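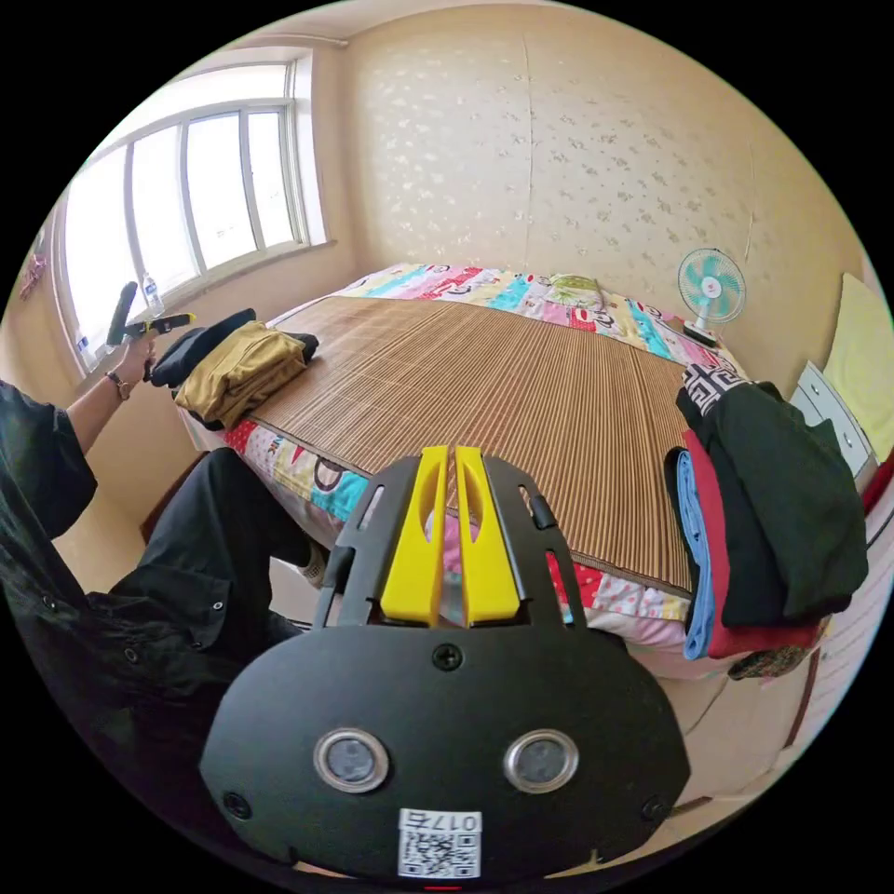 Figure 4. Bedroom site, folded clothes on the bed. The two yellow fingers of one hand-held gripper are in the foreground; a second gripper is held up at left.

Jerome Barredo and Styliani Gavalas
February

4. Home trials of the shared-workshop gripper

4.1 What was built

The grippers were put together at the Clolivthorpe workshop from the Pidex drawings, with parts bought by the members themselves. The drawings claim that a pair can be finished in a weekend by anyone who can use a screwdriver. Our builders took longer. The first pair went together in nine evenings, and two of those were spent undoing a finger mount that had been fitted the wrong way round. We mention this since the low cost of home-built tools is usually worked out with labor left at zero, and we think that habit flatters them.

Each finger is a soft printed piece with an oval opening, meant to let it bend around what it holds. On the bench this worked well with blocks, cups and rolled socks. We were less sure that it would work with a flat sheet of cloth lying on another flat sheet of cloth, and a good part of this section is about that doubt.

4.2 Setting and task

Earlier reports on tools of this kind mostly used a bare table and a single towel. We wanted a room that people slept in. The bedroom site (Figure 4) has a large window on one side and a bed with a woven bamboo mat over a patchwork quilt. Garments were handled on the bed itself, some stacked in pairs and some in a taller pile with several colors of cloth in it. The operator worked with one gripper in each hand. No attempt was made to clear the sill or the furniture by the wall.

The task was to fold a garment, place it on a stack, and later lift it off again without upsetting the one underneath. Mayu Hamada set the rules for what counted as a clean lift. A garment had to come away whole, and the piece below had to stay folded. A corner turned up by more than the width of a finger was a failure, even where the operator felt it could have been smoothed out.

4.3 Results

Operators made 279 attempts in all. Of these, 70 failed under the rule above, most of them on the lift and few on the fold. Thin cloth was the worst. The fingers closed on two layers as readily as on one, and an operator often could not tell which had been caught until the stack began to shift. Thick cotton gave little trouble.

The mat was a surprise to us, and an unwelcome one. Garments slid on it when pushed, and operators learned within a few tries to use the slide to square up a fold. That is a useful trick for a person. Whether a robot trained on such records would carry it over to a plain bedsheet is another matter, and we have no evidence that it would. Ilídio Marinho, who ran the bench work, takes a more hopeful view than the present authors and expects the habit to wash out with enough varied rooms. We would like to see the rooms first.

4.4 Doubts that remain

Three things weaken the figures given here. The operators had all helped to build the tools, so they knew where the fingers were weak and steered around it. They also got better over the trials — the last 10 attempts by each person were cleaner than the first 10 — and we did not separate the gain from practice from any merit in the design. Finally, we had no bare-handed control group under the same rule. One of us tried it informally and failed more often than expected, which suggests the rule may be too strict for everyone.

Light is a further question. A window of this size gives strong daylight from one direction, and records made beside it may not match those made in the evening under a ceiling lamp. The Sani build, which uses a different finger and the same mounting, was tried only in the workshop, under fixed lamps. Direct comparison between the two would be unfair to both, and we have left it out of Table 3.

Our reading is that the gripper folds better than it picks, and that the building notes should say so on the first page.

Contact: Styliani Gavalas, Clolivthorpe Shared Workshop | © The authors | Back to top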